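Module 5: Household Waste and Worktop Hygiene
Handout for session 8

Reading before the session: the Rundov kitchen survey, summary pages only. The full tables are on the shared drive if you want them.

1. Background

The Rundov survey asked 319 households how they cleaned the surfaces on which they prepared food. It was a paper form, filled in at home, so what we have is what people said they did. Keep that in mind when you use the results. People tend to report cleaning more often than they do it, and the survey had no home visits to check against.

The form split cleaning into two steps. Washing means removing grease and crumbs with water and detergent. Disinfecting means applying a product that kills microbes on a surface that has already been washed. Many answers mixed the two up. A disinfectant sprayed over grease works poorly, and a fair number of households seem to do exactly that.

2. Surfaces

For this course we sort worktops by how they behave when something is spilled on them.

Sealed and continuous: laminate, steel, most composite stone. Liquid stays on top and can be wiped off. The weak points are the edges and the joint with the wall.

Porous: untreated wood, unsealed stone. Liquid soaks in. Wood can be scrubbed and left to dry, and drying matters more than the choice of product.

Jointed: tile and grout. The tile itself is usually glazed and easy to clean. The grout is cement-based, slightly rough, and sits a little lower than the tile, so crumbs and liquid collect there.

Tiled worktops were common in the older flats in Dender and rare in the newer estate at Minja. When comparing the two places, remember that you are also comparing the age of the kitchens.

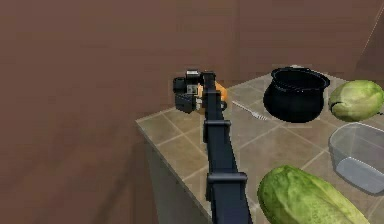 Minja objected to this grouping in the written comments on last year's handout, saying that grout sealed every year behaves much more like laminate than like bare cement, and that a tenant who looks after it should not be placed in the worst group. The comment came from the residents' group on the estate and is a fair one. Sealed grout does take up less liquid. The difficulty is that the form did not ask about sealing, so we cannot separate the two cases in the data. In your own survey design, add the question.

3. Cloths and sponges

A clean surface wiped with a dirty cloth is a dirty surface. Cloths stay damp, hold food particles and are moved from place to place. The course advice is a fresh cloth each day, washed at 60 degrees or above and dried fully before use. Paper towel is suitable after raw meat – put it straight in the bin afterwards.

Sponges are harder to deal with. Rinsing does little. Replace them often and keep them away from raw meat juices altogether.

4. Waste water and products

Everything wiped off a worktop ends up in the bin, in the wash or down the sink. Clustine, the small treatment works we use as a case study, serves 300 homes and has trouble with kitchen grease in the winter months. Scrape plates and pans into the food bin before washing.

Do not mix cleaning products. Bleach with an acid descaler gives off chlorine gas. Bleach with ammonia is also dangerous. Read the label for contact time, meaning how long the product must stay wet on the surface.

5. Tasks for the seminar

Write a one-page survey form on worktop cleaning. Include the grout question and one question that tests whether the person separates washing from disinfecting.

Read the Clustine case notes and mark each point at which a household could have kept grease out of the drain.

Forms are due in June. Bring two printed copies, one of them without your name on it.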